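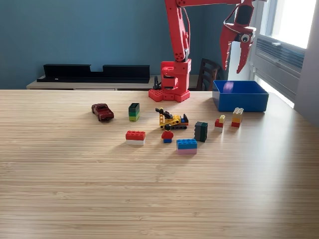

What is Iria?

Iria is a feature-length drama directed by Ludmila Krajčí and written by Krajčí and Bohumila Lukáč. It follows two sisters who reopen a closed movie theater in the river town of Prudstead and program it for a single summer.

Plot

Melis, the older sister, comes back to Prudstead after their father's death and finds that he has left the theater to both of them. Her younger sister, Iria, has been living in the projection booth and wants to keep the building. Melis wants to sell it. They agree to run the theater through July and to decide afterward.

Most of the film takes place during the screenings. The sisters argue in the lobby while the sound of older movies comes through the doors, and the audience learns about their childhood from what they choose to show. A retired projectionist, Anton, teaches Iria to splice film. He also tells Melis that her father had once turned down an offer for the building. The last reel shows the final night of the season, and the question of the sale is left open.

Production

Krajčí and Lukáč wrote the first draft as a stage play with two characters. It was never performed. The script was rewritten for the screen after Flareck, a small production company, took an option on it, and the part of Anton was added at that stage for the actor Bořivoj Vondráček.

The company found a disused theater with its original seats and a working booth, and nearly all of the interiors were shot there. Street scenes were filmed in the same neighborhood with local residents as extras. Cinematographer Liv Berge used only the light available in the auditorium for the screening scenes, which meant that the actors' faces are often lit by the movie being projected. Krajčí kept several takes in which the picture goes almost completely dark between shots.
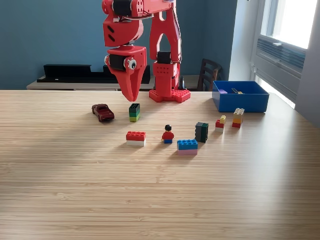 Editing took longer than the shoot. The first assembly included long excerpts from the films the sisters show, but rights to several of them could not be cleared. Editor Eglė Ozoliņš replaced most of the excerpts with sound alone and stayed on the faces in the seats. Two of the five screening scenes were cut entirely, including one in which Melis falls asleep during a comedy.

Release

The film opened on Apr 9, 2022, in a single theater and then moved to repertory houses and film clubs. Flareck did not arrange a wide release. A home video edition followed, with a commentary track by Krajčí and Lukáč and the two deleted scenes. The excerpts missing from the theatrical cut are also absent from this edition.

Reception

Reviews were mostly favorable. Critics praised Vondráček's performance and the photography of the auditorium, and several wrote that the film was at its best when the sisters were not talking. The most common complaint concerned the middle section, where the subplot about the town's plans for the riverfront was felt to be underdeveloped. Some reviewers also found Melis's reasons for leaving Prudstead hard to follow, a point Lukáč later put down to a scene dropped from the script before shooting.

Title

The working title was The Booth. Krajčí changed it during editing, when more of the story had shifted to the younger sister. The name is spoken only once in the finished film, by Anton, in the scene where he hands over his keys.

See also
Films about movie theaters
Films about sisters
Stage plays adapted for the screen

Search articles Enter title or name Go

Contact the editors | Copyright and reuse | Article no. 2205 | Back to top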